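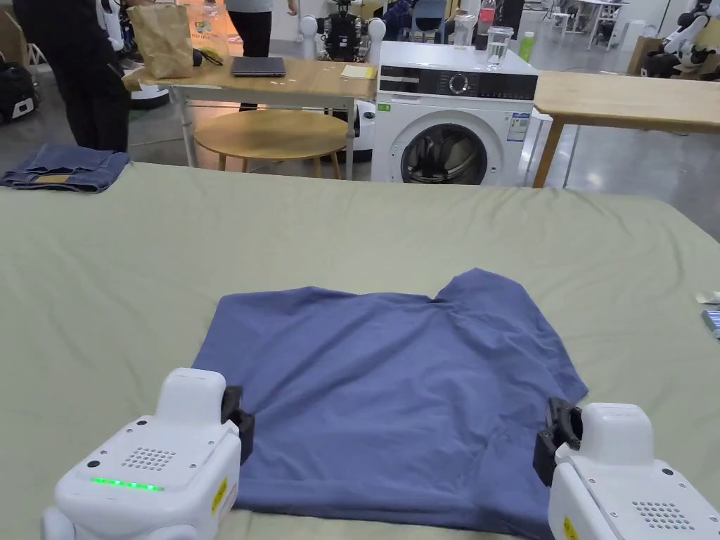

*Un tee-shirt bleu, deux pinces, et moi de chaque côté du tee-shirt.*

**1/** J'apprends à un robot à plier le linge. Ma mère, qui a renoncé à me l'apprendre vers mes douze ans, a demandé qui avait validé le recrutement.

**2/** Le principe : je tiens une pince dans chaque main, je plie, tout est enregistré, et le modèle est censé en tirer quelque chose. Objectif de la campagne : 200 démonstrations propres. « Propre » veut dire sans hésitation, sans reprise, sans juron (les jurons ne gênent pas le modèle, mais ils gênent l'étage).

**3/** Première découverte du mois d'octobre : je ne sais pas comment je plie un tee-shirt. Je le fais, c'est tout. Dès qu'il faut le refaire avec deux mâchoires à la place de dix doigts, je deviens quelqu'un qui rencontre le coton pour la première fois.

**4/** Le geste qui me manque le plus, c'est lisser du plat de la main. Avec une pince, on tapote. On pousse un pli vers la droite, il revient par la gauche. Et le drap vert en dessous fait ses propres plis, par solidarité.

**5/** Le protocole s'appelle Mudano. Ne me demandez pas pourquoi, le nom était déjà sur le dossier partagé quand je suis arrivée. Mudano v1 disait : « plier le vêtement ». Mudano v2 tient sur 9 pages et précise par quelle manche commencer.

**6/** (La gauche. On a eu une réunion là-dessus.)

**7/** Le jean, à côté, c'est autre chose. Ça garde la forme qu'on lui donne, ça ne glisse pas, ça pèse son poids. Un vêtement adulte. Le tee-shirt, lui, se souvient de tout ce que vous avez raté à l'étape d'avant.

**8/** Bilan à la pause de 16 h : 147 démonstrations enregistrées, 70 gardées. Le reste est parti au rebut pour motifs divers. Mon préféré, dans la colonne commentaires : « pliage correct mais triste ».

**9/** On me demande souvent pourquoi ne pas téléopérer le bras directement. On l'a fait sur Grendau, le projet d'avant. Le retard entre ma main et la sienne était minuscule, et il suffisait à me donner le mal de mer. Les pinces à la main, au moins, quand je rate, je rate en temps réel.

**10/** Autre avantage : on va beaucoup plus vite. Inconvénient : mes poignets. Elles ne sont pas lourdes, ces pinces, pendant le premier quart d'heure.

**11/** Premier essai du modèle entraîné, nom de code Gasser. Il attrape la manche gauche. Il s'arrête. Il la repose. Il la reprend un centimètre plus loin. J'ai d'abord cru à un bug, puis j'ai reconnu mon geste. J'hésite exactement comme ça, à chaque fois, et je ne l'avais jamais vu de l'extérieur.

**12/** Donc on recommence une série où je n'hésite pas. Allez essayer de ne pas hésiter exprès – c'est comme marcher normalement quand quelqu'un vous regarde marcher.

**13/** Quelqu'un de chez Hota m'a écrit pour savoir si on ferait les chaussettes ensuite. J'ai laissé le message en « lu ».

**14/** Chez moi, pour info, le linge propre vit toujours sur la chaise. Je ne ramène pas de travail à la maison.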